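Teaching Adults to Cook Again: A Conversation with Edit Rácz

When the Jilside Community College cooking program opened its first evening class, the planners expected a handful of students in their twenties. The first group was made up largely of people over 50, many of whom had cooked for a family for years and then stopped. Edit Rácz, who has directed the program since its founding, met with the college newsletter on 8th February to discuss what the staff has learned and what will change when the summer session begins in June.

Ms. Rácz came to the college from hospital food service, where she planned menus for patients on restricted diets. She describes that work as good preparation for teaching, although the two settings have little in common on the surface.

"In a hospital kitchen you are cooking for someone you may never meet," she said. "You learn to read a chart and trust it. In a classroom the person is standing next to you, and she tells you that she does not like onions. You have to be able to work with both kinds of information."

Enrollment for the current year stands at 163, divided among day, evening and weekend sections. Each course runs for eight weeks and covers soups, braised dishes, grains, vegetables and simple breads. Baking of a more advanced kind is taught separately. Students are not graded, and attendance is the only requirement for a certificate.

Asked why former cooks return to a beginner's class, Ms. Rácz pointed to changes at home. A household of five becomes a household of one, she said, and the recipes no longer fit. A stew that once fed the table now lasts until everyone is tired of it.

"People tell me they have forgotten how to cook, and I do not believe them," she said. "Their hands know how. They have forgotten how to shop for one person, and they have lost the habit of sitting down to a meal. We spend the whole first evening on shopping. Some students are disappointed that the stove is not turned on until the second week."

The program's approach to recipes has also drawn comment. Students receive a printed booklet, but quantities are left blank in the later chapters and are filled in by hand after each class. Ms. Rácz adopted the practice after noticing that students followed printed figures closely even when the pot in front of them was plainly too dry.

"A bean that has been in the cupboard for a year does not cook like a new one," she said. "I cannot print a number that covers both. I would like them to taste, add a little water, and write down what they did."

She is equally firm on the subject of equipment. The college does not provide a list of recommended brands, and students are discouraged from buying anything before the third class. One heavy pot with a lid, a good knife and a cutting board are enough for nearly every dish in the course - the booklet says so on its first page. Oil, salt and vinegar should be kept within reach of the stove and everything else put away.

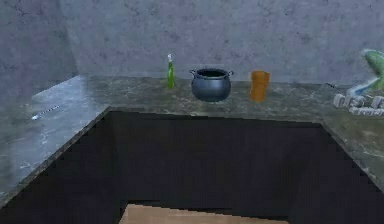
Not every former student agrees with such a spare approach, and Räsänen wrote to the college after the fall session that a pressure cooker should be included from the start, as beans and tougher cuts of meat are otherwise out of the question on a working day. Ms. Rácz has read the letter and considers the point a fair one. A single class on pressure cooking will be offered in the summer, with enrollment limited to 12.

"I was trained without one, and that is probably the whole of my objection," she said.

Cost remains a concern. The fee for an eight-week course is $70, which covers ingredients but not the booklet. The Fanier Fund, a local charity, pays the fee for students who apply through the college office, and has supported up to 3 students in each section. Ms. Rácz would like to see that number rise, particularly in the day sections, where more of the students are retired.

Her own cooking has become simpler over the years. She makes soup on Sunday - usually lentil or cabbage - and eats it through Tuesday. On other evenings she is content with eggs.

Registration for the summer session will be handled by the college office in Room 714. Returning students may register by telephone, and should have their previous section number at hand when they call.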